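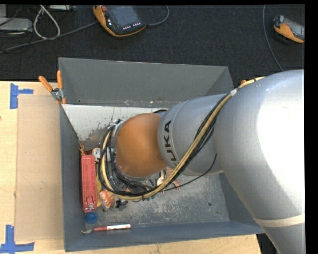

A KUKA arm reaches into a gray bin.

The Grandolitz phone case costs more than some phones, and the box promises a drop rating of 7 feet. Onto what? Siham Kamel, who has repaired screens in Mahama for years, would like to know. "Carpet, maybe," she says.

Her shop logged 424 cracked phones through June. Plenty came in wearing a "military-grade" case, a phrase any seller can print. Trorus, a cheaper rival, makes the same claim in bigger letters.

Govow lists 3,308 glowing reviews for the Grandolitz. I read a good many, and most were written within two days of delivery. Few cases fail that fast.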